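Unit 8: Can machines do chores yet?
Course 3134, Automation in Everyday Work
Notes by Brayden Gosselin

Read these before the lab. The reading questions from Unit 7 are still due at the start of class.

1. What counts as a chore

For this course a chore is a short job with a clear finished state, done in a place that was set up for people. Folding towels is a chore. Restocking a shelf is a chore. Welding the same seam on a fixed jig is not, even though it may be harder for a person to learn. The jig has removed most of what makes a chore difficult.

Dishwashers and floor-cleaning robots do parts of chores. The dishwasher washes, but somebody loads it. When you read a claim that a machine "does the dishes," write down where the machine starts and where it stops.

2. Where things stand

Rigid objects in known positions: mostly solved. The Palamarchuk packing line we looked at in Unit 5 is a good case.

Rigid objects in unknown positions: workable if the lighting is steady and the objects don't overlap much.

Soft or floppy objects: slow and unreliable. Cloth, bags, hoses and cables all belong here. A cable has no fixed shape, so the machine can't match it to a stored model the way it can match a box. Pull one end and the rest moves too, sometimes off the table.

Objects that are part rigid and part floppy: usually treated as the hard case, and often left out of published results. Look for this when you compare papers.

3. The Tivach trial

Tivach ran 476 attempts at clearing a workbench in a repair shop. The full table is in the course folder. Points to note:

– A run was scored as a success only if every item ended up in its bin. Partial credit was not given.
– Most failures came after the grasp, during the move or the release.
– The operator was allowed to reset the bench between runs. Resets were not included in the reported time.

The last point matters for the cost exercise. If a person has to stand by and reset the bench, the shop has not saved that person's hours.

4. Learning from people

One way to get training data is to have a person do the job with the same kind of gripper the robot will use. The person supplies the judgment and the gripper limits the hand to what the robot could do. Markers on the gripper let a camera work out where it is and how it is turned.

Compare this with teleoperation (Unit 6), where the person drives a real arm from a distance. Handheld grippers need no arm at all, so a session can be set up on any table. The drawback is reach. A person leans, shifts a chair or turns at the waist without thinking about it, and an arm bolted to a bench may not be able to follow.
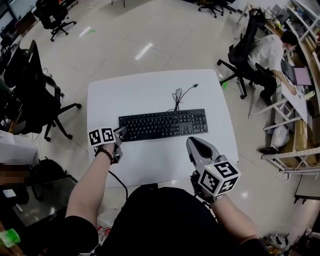 Desk equipment is a useful test for all of this. A keyboard is flat, long and rigid, so one gripper can move it, but it swings if it is held near one end. Two grippers control it better and then have to be coordinated. The cord is a separate problem. A person putting a keyboard away gathers the cord almost without looking. A two-finger gripper has to find a loose section, close on it, and keep hold while the other gripper does something else.

5. Lab task

Work in pairs. Each pair gets one pair of Cliken tongs and one corded item from the parts cabinet. Put the item in the Skitenberg tray with the cord fully inside the rim, using only the tongs. Do 13 runs and change hands when your partner says so.

Record for each run:
– time from first touch to release
– number of regrasps
– whether the cord was inside the rim at the end

Then write one page on which step you would automate first and what you would leave to a person. Use your own numbers. Bring the log sheet as well as the page – I will collect both.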